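Some thoughts on the Tostimero sled news, since I keep getting asked. Long thread, posting it in pieces through the evening.

For anyone new here: I have ridden Tostimero sleds for 13 winters and sold them for nine of those at the Stinwood shop. I don't sell them anymore. I get no money from them or from anyone else in the business.

The news is that the two-stroke trail model is gone from the spring order sheet. Dealers got the sheet in May. Every trail sled on it now has the four-stroke. The mountain sleds keep the two-stroke for at least one more season.

A lot of people are treating this as the end of the company. I don't see it that way. I also don't think it's the great leap forward the brochure says it is.

Start with the weight. The four-stroke version of the long trail sled is 87 pounds heavier than the one it replaces. Most of that sits over the skis. You feel it in tight woods and you feel it a lot more when you are stuck.

On a groomed trail it matters much less. I rode a demo from Stinwood up to the Finduner junction and back last winter. By the time we got to the junction I had stopped thinking about the front end. It tracks straight and it doesn't wander in the ruts.

Steering effort is up. They widened the stance to deal with it and that helps in the long sweepers. In the short stuff behind the gravel pit I was working harder than I wanted to.

Fuel is where the four-stroke wins and I don't think anyone disputes that. I skipped the gas stop at Finduner both ways. On my old sled I fill up there every time, and so does everybody I ride with.

No injection oil to carry, either. If you do weekend trips with a full tunnel bag, that is space back. 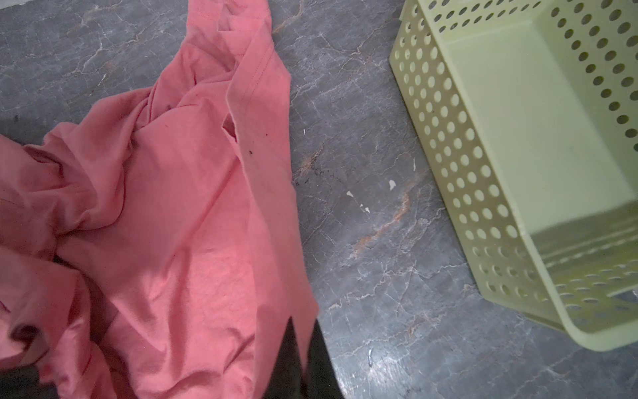
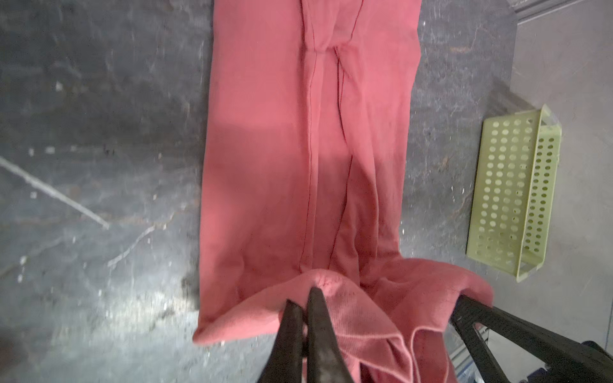
Now the part I think is being missed, which is the dealers. A two-stroke top end is a job a small shop can do in a day with a decent tech. The new motor needs different tools and a training course, and the shop pays for both.

Stinwood can absorb that. A shop that sells a handful of sleds a year next to mowers and chainsaws may decide it can't. I know of two that are thinking about dropping the line before fall.

If you lose your dealer, the sled you picked matters a lot less than the drive to get it fixed. I'd ask your shop straight out whether they are signing up again before you put a deposit down.

Several people sent me the Hajnalka Bodnár column. I read it. She argues that Tostimero should have left the trail market to the bigger brands and put everything into mountain sleds. It's a fair argument and she lays it out well.

Where I part ways with her is on who buys these things. Around here it is people who ride groomed trails with a spouse or a kid and keep a sled for a long time. They don't post much. They do buy parts, jackets, and eventually another sled.

Those riders have been asking for something quieter that starts every morning. Whether they will pay the new price is another question – I would like to see it come down before I'd call this a good move.

A few replies to things in my messages:

Yes, the Ndung'u rear suspension is still an option on the long track. No, it is not on the base sled. I would pay for it. The stock shocks faded on me on the way back from Finduner and I am not a hard rider.

Yes, the hood and side panels carry over, so your old bags should fit. Check the fuel cap location first, it moved toward the bars a little.

No, I don't know what the leftover two-strokes will sell for. Last I heard there were still a few in crates. If you want one, call now. I would not wait for the fall show hoping for a deal.

Resale on the old ones: I expect clean, low-mile sleds to hold up fine for a while. High-mile ones will go the way they always go.

As for me, I'm keeping mine. It has a fresh clutch and a track with plenty of lug left, and I like how it rides. If I were buying new this year for trail use only, I would order the four-stroke with the better shocks and the taller windshield.

Reverse on the demo was slow to engage when cold, by the way. The shop says there is an update coming for it. I'll post when I hear whether it's out.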